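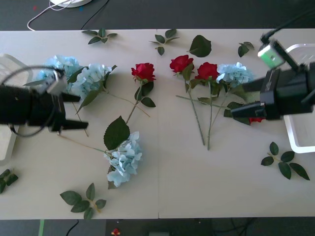

Wirkham, February

Started at half past nine. Two jobs on the list: finish the noise cleanup on the interview reels for the Doscombe piece, and get a level-matched comparison of the old and new room mics before the old ones go back on the shelf.

Noise first. The Doscombe interviews were recorded in a stone-floored kitchen with a refrigerator running the whole time. Hum sits at 120 Hz with a weaker one at 60 and a bit of buzz further up. I tried the broadband reduction on its own at first, the way we did the last batch, and got the same watery tail on the ends of words. Backed out of that. Went to narrow notches at 60, 120 and 180, then a very light pass of the broadband on top. Much better. The voice keeps its chest and the gaps between sentences don't pump.

Settings are saved in the session as Doscombe kitchen 3. Don't use 1 or 2. I left them in there only so we can hear what was wrong with them.

There is a low thump under most of the second reel, every few seconds. I took it for footsteps and then for the tape box being knocked, but it is too regular for either. High-pass at 80 took nearly all of it out. On the deeper voice that is a little too high and he goes thin, so for his answers I automated the filter down and put up with some thump. If anyone has time, a dynamic band on just that region would be a cleaner way of doing it. I didn't have the patience before lunch.

Clicks: hand-repaired the worst ones. The automatic click remover at anything above its lowest setting eats the consonants, especially t and k. Left it off.

Sibilance on the woman's answers is bad at the start of reel one, then settles down after she moves back from the mic (or somebody moved it). De-esser on the first section only. Made the cut between treated and untreated in the middle of a cough, and I can't hear it.

Stopped for lunch. Bounced a rough at that point and listened on the small radio speaker in the kitchen. Speech reads fine. The music bed is too loud under the opening by a couple of dB, which I didn't notice on the monitors. Pulled it down after.

Afternoon, room mics. Set up the old pair and the new pair as close together as the stands allow, same height, same angle, and ran them through the same two preamps with a swap halfway so the preamps don't get the blame for anything. Source was the Abubakari test reading, the same page we always use, played back through one speaker at a marked spot on the floor. Also ran pink noise and a slow sweep.

Results, in the order I wrote them on the pad:

Old pair has a lift between 300 and 900 that I had stopped hearing. It is the reason everything from that room needs a scoop. With the new pair flat, the reading sounds a bit plain at first and then just sounds right.

Self noise on the new pair is lower. Couldn't put a good number on it because the ventilation in the building came on during the quiet take. Need to repeat that one in the evening with the air off.

The left mic of the old pair is down compared to the right. I swapped cables, then preamp channels, and the drop stayed with the mic. Put a piece of tape on it and wrote LOW on the tape. It should not be used as half of a stereo pair until someone has had it open.

Sweep shows a dip at 106 Hz with both pairs, so that one belongs to the room. It moves when the stand moves. We have known about this for ages and have been fixing it with EQ in the mix, which does nothing for the part that is cancelled before it gets to the mic. Moving the stands toward the door filled some of it in. I marked the new stand positions with green tape, and left the old marks down until we agree on it.

Level matching took longer than the recording did. Note for next time: match on the pink noise and leave it alone. I matched on noise, then fiddled by ear on the voice, and ended up with the louder one sounding better, as always. Redid it from the noise figures.

Files are under Room mics, February, on the Prorkham drive. Names have OLD or NEW and A or B for the preamp. Takes with the ventilation noise have VENT at the end. The sweep files clip on the very first sample because of how the generator starts up, so ignore the red light on those.

One problem with the session itself: it opened at 44.1 when I came back to it after lunch, though the interviews are all at 48. Everything played a touch slow and low and I spent a while blaming my ears. The interface had taken its clock from the other computer. Set it to internal and it stayed put. Check the clock before doing anything else on this machine.

Still to do:

Evening noise floor take, air off, both pairs.
Reel three of Doscombe, not started. I listened to the first minute and the refrigerator is in there too, so kitchen 3 should be a fair starting point.
Ask for the longer version of the music bed. The one we have runs out before the end credit and the loop point is audible.
Replace the XLR on the short gray cable. It crackles when turned. It is hanging on the repair hook.
Go over the new stand positions with a real person talking – the speaker on the floor only tells us so much.

Shut down at ten to six. Both pairs are back in their cases, and the preamps are off at the wall.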